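Heating oil smell in basement two days after delivery - leak or spill?

Posted in Home Fuel & Tanks by Carmela Bassi

We had the tank filled by Rudham in September and the basement has smelled like a truck stop ever since. The tank is indoors, steel, older than my marriage. No puddle on the floor, but the concrete under the filter looks darker than the rest, and it may always have looked like that. I'm not in the habit of admiring it. The company says to "air it out." My brother-in-law says to call the state. Which of these men should I ignore?
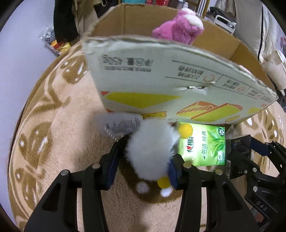
Emil Rainer
Both, for an hour or so. Wipe the filter housing and every fitting dry, lay clean white paper towel under them, and go have lunch. Pink or red spots on the towel mean a weeping fitting, and that's a cheap repair if you catch it early. Check the vent pipe outside as well. A tank that gets overfilled will sometimes burp a little oil down the siding, and the smell wanders in through the nearest window.

If the towel stays clean, look at the delivery slip. Mine once had me down for more gallons than the tank could hold, and the driver took some convincing that this was a problem.

Costel Hodžić
cat litter. put it everywhere. worked for me

Brunello Marras
Litter soaks up a spill but it won't fix a leak, so please do what Emil said first. Then:

Find out whether your state wants a report. The rules vary a lot, and in some places a small indoor drip doesn't count but anything reaching soil or a floor drain does. Call your insurer before you sign anything with a cleanup outfit. My policy excluded oil entirely unless I'd bought the rider - a detail I learned for $2948.

Also ask for a thickness test on the tank. Steel ones tend to rust from the bottom up, where you can't see it.

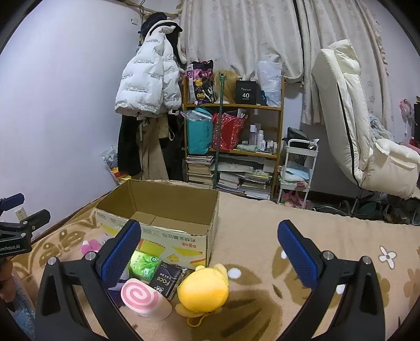

Open box on a tan blanket

Carmela Bassi
Update: three red spots, all under the filter. New washer going in tomorrow. My brother-in-law is taking credit.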